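3.2 Mise en place et entretien de la cellule simulée

La cellule Merkura existe en deux versions, l'une physique, installée à Woltville, l'autre rendue par ordinateur. Cette section porte sur la seconde, que nous utilisons pour régler les trajectoires de prise avant tout essai sur le bras réel. Les deux versions partagent le même fichier de configuration, où sont consignés la position de la base du bras, le plan de la table et les butées articulaires. Toute modification faite d'un côté est reportée de l'autre dans la même journée par Do-yoon Shim ou Abdelilah Kettani.

Le repère du monde est placé dans l'angle avant gauche de la table. Nous avions d'abord retenu la base du bras comme origine, mais ce choix obligeait à recalculer la pose de tous les objets à chaque déplacement du support. Le décalage entre la base et la table est maintenant stocké à part, dans un seul paramètre, et vérifié au démarrage par une routine qui amène le centre de la pince au-dessus de 2 points de référence. Si l'écart dépasse la tolérance, la session n'est pas lancée et le journal indique l'axe en cause.

L'entretien d'une cellule simulée se réduit à peu de chose, mais il ne peut pas être omis. Les maillages de collision fournis par Skadovwood sont convexes par défaut, ce qui ferme l'ouverture des récipients. Nous les avons redécoupés à la main pour tous les objets creux. Les coefficients de frottement ont été repris en septembre, après que des objets légers se sont mis à glisser lentement sur les surfaces planes - un défaut dû au pas de temps du solveur plutôt qu'au modèle de contact. Le pas a été ramené à 2 ms. Une remise à zéro complète est effectuée toutes les 400 prises, car les petites erreurs de pose des objets s'accumulent d'un essai à l'autre.

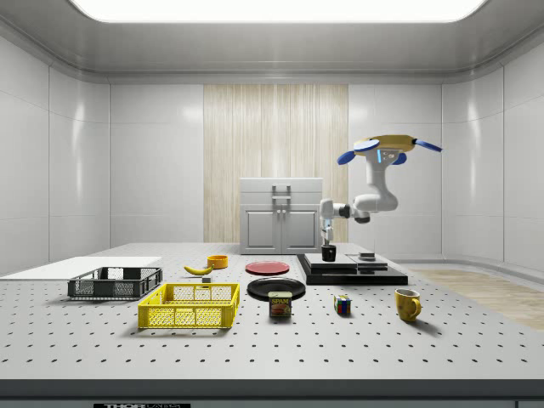 Figure 4. Cellule simulée, pince placée au-dessus du gobelet noir.

La pose d'approche est définie dans le repère de l'objet visé, à la verticale de celui-ci, et non dans celui de la table. Ce choix permet de conserver la même consigne lorsque l'objet est surélevé. Dans la configuration de la figure 4, le gobelet noir se trouve à l'extrémité gauche d'une plateforme à gradins, et la hauteur de celle-ci s'ajoute à la consigne sans autre réglage. La grille de trous de la table nous sert par ailleurs à contrôler visuellement l'alignement du rendu. Les objets qui ne sont pas visés, comme les deux assiettes ou les caisses ajourées, restent actifs dans le calcul des collisions.

Chaque session de réglage comporte 300 prises, soit près de 10 heures de calcul sur notre serveur. Lorsqu'une prise échoue, l'état articulaire et la pose de l'objet sont enregistrés, puis rejoués à vitesse réduite par Shamim Sethi. Les défauts de pince sont traités en premier, les défauts de planification ensuite. La version de la configuration employée dans la suite de l'article est celle du 16 mars 2019.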